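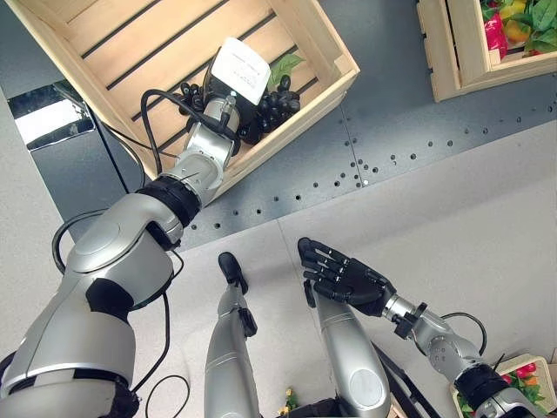

Peut-on garder le préhenseur gauche en service pendant la mise à jour du contrôleur de poignet ?
Le bras gauche doit être mis hors couple avant le transfert du micrologiciel. Le bras droit peut rester sous tension, à condition que sa main soit ouverte et qu'aucune trajectoire ne soit en file d'attente.

Ticket 249 - Kit bimanuel Susteo, poste de démonstration de Carkolville
Statut : résolu, sous surveillance
Ouvert par : Vibeke Hjaltadóttir
Composant : préhenseur gauche, saisie d'objets souples

Symptôme
Sur l'exercice de transfert entre caisses, le raisin factice noir est saisi puis lâché pendant la montée. Le défaut n'apparaît pas avec les poivrons. Code 83 au journal (perte d'effort en prise), sans arrêt de sécurité. Le cycle continue à vide jusqu'à la caisse de dépose.

Configuration
Kit Susteo, bras gauche avec préhenseur, bras droit avec main à cinq doigts. Caisses en bois à fond à lattes, plateau métallique perforé. Profil de saisie « fruits », valeurs d'usine.

09 h 20 - Défaut reproduit à vitesse nominale, puis à demi-vitesse. Même code, même phase du mouvement. La vitesse est écartée.

09 h 45 - Câble du préhenseur débranché, connecteur contrôlé, rebranché. Pas de changement. Boucle de câble vérifiée en extension complète : pas de traction sur le connecteur.

10 h 30 - Lecture de la consigne d'effort : 22 N à la fermeture, puis chute dès que les baies se déplacent entre les doigts. Le contrôleur interprète ce glissement comme une fin de course et coupe le maintien.

11 h 10 - Point avec le support Salcedo. Le comportement est connu sur la version livrée avec le kit. Deux options : relever le seuil de détection à la main, ou passer au micrologiciel « Ultcombe », qui sépare glissement et fin de course. Seconde option retenue.

14 h 00 - Bras gauche hors couple, mise à jour du contrôleur de poignet, redémarrage, recalibrage du zéro d'effort caisse dégagée. Le profil « fruits » avait été réinitialisé par l'opération, rechargé depuis la sauvegarde.

14 h 50 - Série de 20 transferts du raisin, aucun lâcher. Code 83 absent du journal. Un contact léger avec une latte du fond au troisième passage ; hauteur d'approche relevée de 4 mm.

Reste à faire
- Répéter la série avec les légumes à feuilles.
- Demander à Susteo pourquoi la mise à jour efface les profils sans avertissement. La notice n'en parle pas.
- Laisser le ticket ouvert en surveillance jusqu'à fin septembre.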